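Robotics Club, Prurner Workshop
Pre-session safety checklist, simulation and arm work
Completed September 19, 2023 by Mercedes Palomino. Second check: Percy Sotelo.

Part A: Room

1. Walkways clear to both doors. Yes.
2. Fire extinguisher in date. Yes, next service due February.
3. Trailing leads taped or covered. No. Lead by the window bench had lifted again. Re-taped before students came in.
4. Maximum 16 students in the room. Yes.

Part B: Arm and cell

5. Emergency stop tested at start of session. Yes. Tested by Eliécer Lozano.
6. Base bolts checked for tightness. Yes.
7. Floor marking visible on all sides. Partly. The tape has worn through nearest the sink — to be redone before the next session.
8. Gripper fingers free of cracks. Yes.
9. Speed limit set for student use. Yes. The setting had been left at the staff level, so please look at this one every time.
10. Long hair tied back, lanyards off. Yes, after a reminder.

Part C: Simulation before hardware

11. Every pick run in simulation first. Yes for the Ospina and Laltard teams. The Nivano team had changed their grasp height after their last run and were asked to do it again.
12. Arm model in the simulation matches the one in the cell. Yes.
13. Gripper stays clear of the other objects on the way down and on the way back up. See comments.
14. Table height in the file agrees with the measured height, 640 mm. Yes.
15. Run log saved with team name. Two logs had no name. Yesenia Rengifo has sorted them.

Comments

Item 13 took the most time. Teams tend to check the object they are picking and forget what is next to it. Go through the whole path slowly, and stop at the point where the fingers meet the object.

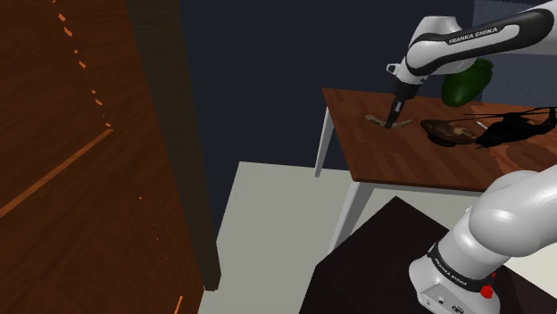 Look at the wrist and the upper link as well as the fingers, then step through the lift at the same slow speed. If any part of the arm passes close to something, move the approach point and run it again. Nilton Londoño will sign off the Nivano team's new run before they go on the arm.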